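Section 3. Packing the canvas tote with snack bags

By now you have your tote out of its wrapper and you have read the short part on washing it, so we can get on to the part most people bought the Brulix snack kit for in the first place, which is filling it. Bags of chips are light, puffy and easily crushed, and they slide about on one another in a way that cans and boxes never do. Take your time with the first one and the rest will come much more easily, we promise!

Before you begin

Clear a flat spot at a comfortable height. A kitchen table is lovely, and a smooth board laid over it is nicer still if you have one. Check the inside of the tote for crumbs and old receipts, and wipe down anything that has been on a store shelf for a while.

1. Lay the tote down and let it go slack. New canvas holds its creases from shipping, and it is far easier to work with once you have smoothed the biggest folds outward with the flat of your hand.

2. Find both straps and bring them to the outside. A strap left inside the bag will catch on the first thing you put in, and you will be fishing for it later.

3. Open the mouth as wide as it will go and fold the hem back on itself, a little like turning down a sock.

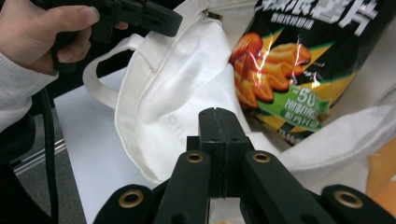 Some of our customers like to work with the tote standing up from the start, and that is perfectly fine with a heavier canvas. With the softer kind we suggest leaving it on its side until the first snack is partway in, and then tipping everything upright together.

4. Pick up the chip bag by its crimped seam. The seam is the strongest part of the packet and there is nothing behind it to crush. Try not to squeeze the middle.

5. If the packet has gone wrinkled, give it a gentle shake by the seam so the chips settle toward the bottom.

Caution: Do not press the air out of a sealed packet to make it fit. That air is the cushion, and a packet pushed too hard can split along the side.

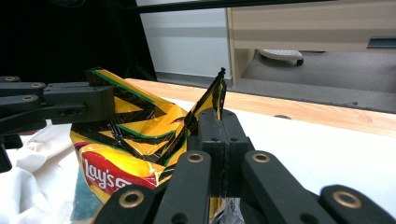 6. Lower the packet in bottom first, with the front facing you, and let go only when you feel it touch the base of the tote. Keep your other hand on the hem so the canvas doesn't ride up with the packet.

7. Pull the sides of the tote up around the packet, one side and then the other. If a fold of canvas flops over the front, ease it back down – there is no need to tug.

Note: The standard Tondotness tote takes 2 large packets side by side, or 3 if you stagger them. Please don't go past that, even if it looks as though there is room.
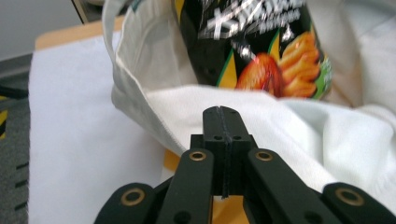
Can I put a bottle of water in the same tote as the chips?
It's best to give bottles a tote of their own. A full bottle will roll against the packets every time you set the bag down, and the chips will come off worse.

8. Lift the tote by both straps together and hold it for a moment. If it leans, set it down and move the packet toward the middle.

9. Leave the straps hanging over the front until you are ready to go, so they are easy to grab. 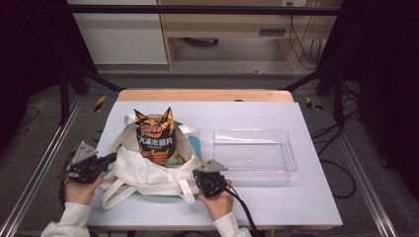 Aranka Szilágyi wrote to us in December that she skips step 5 altogether and puts a folded dish towel in the bottom of the tote instead, and that her chips have come through a long bus ride in very good shape that way. We tried it and liked it, so do feel free to add a towel if you have a clean one handy.

Storing a packed tote

Keep it upright on a shelf or in a cupboard, away from the stove and out of direct sun. Don't hang it by a single strap – the packets will slump to one side and the canvas will stretch. When you empty it, turn it inside out over the sink and brush the seams before you fold it away. Washing is covered in Section 2.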